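MEDIA RELEASE
2021-07-29

Wokberg Road speed limit drops at the Tetteh turn-off, and we want to hear from you

If you drive between Didham and Wasero you already know the corner I'm going to talk about. It's the one past the grain silos where Wokberg Road dips, bends left and then hands you the Tetteh turn-off before you've had time to think. I've driven it most mornings for years and I still sit up a bit straighter when I get there.

From Monday the limit through that stretch comes down from 100 to 80. The new signs are going up at both ends this week — they'll be bagged until the change kicks in, so please don't slow down for a sign with a bag on it and get a ute up your back bumper.

I look after road safety for the Didham district, and I can tell you this one has been a long time coming. We had 11 crashes reported at the turn-off over the past five years. Most of them were the same crash, really: someone slowing to turn right into Tetteh, someone else coming over the dip behind them, not enough road left to stop. A good few happened in the late afternoon with the sun straight in everyone's eyes. There have been plenty more near misses that never make it onto a form, and I know that from the number of people who bail me up at the servo to tell me about theirs.

In June we put a survey out through the Wasero and Tetteh school newsletters and the front counter at Didham. We got 84 replies, which for a survey about a corner is pretty wonderful! More than half of you asked for a lower limit. The next most popular request was a proper right-turn lane, and a lot of you wanted the trees on the inside of the bend trimmed so you can see what's coming.
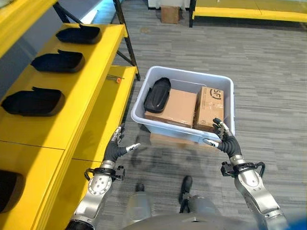 Black moulded trays on yellow shelving.

So, the trees. The trimming is done, and if you've been through lately you'll have noticed how much further you can see towards the silos. We've left the big old redgum alone. It sits well back from the edge and it wasn't blocking anyone's view, and I had enough phone calls about it to know it has friends.

The turn lane is a bigger job. It means widening the road over the culvert, and that needs drainage plans, a price and then the money. We've put in for funding and I'd expect an answer before Christmas. I'm not going to promise you a lane until I've got one in writing, but the lower limit doesn't shut the door on it at all. We want both.

A few people have asked me how much time they'll lose. The 80 zone is two kilometres long, and going through it at the new limit adds 18 seconds to your trip. I did the sums on the back of an envelope and then did them again on a calculator. If you're towing a float or driving a loaded truck you were probably doing 80 through there anyway.

We've also had questions about the school bus. The Tetteh bus will keep its usual stop on the side road, well clear of the bend, and the timetable stays as it is. If you're waiting to pick up kids, please park on the gravel on the Wasero side and leave the turn-off itself clear. I know it's muddy over there at the moment. There's a load of fresh gravel on order.

Road crews will be working on the signs and line marking between 9 am and 3 pm until Friday, and traffic will be down to one lane for short bits at a time. Expect a stop-and-go person and a wait of a few minutes. If it's bucketing down the line marking gets pushed into next week, but the limit still changes on Monday.

After that, we'll be putting traffic counters across the road to see what speeds people are really doing. They're the black rubber strips you bump over, and they don't take photos or issue fines. We'll share the results on the noticeboard at the Didham office and in the local paper once we've got three months' worth.

And please keep telling us what you see out there. If a sign's been knocked over, or you've had a close call, or you reckon we've put something in a daft spot, drop in to the front counter at Didham or give us a ring during office hours. Tell us which way you were heading and what time of day it was — those two things help us more than anything else.

Media enquiries: Didham district road safety office, weekdays during business hours. I'm happy to meet reporters out at the turn-off, but bring boots.

ENDS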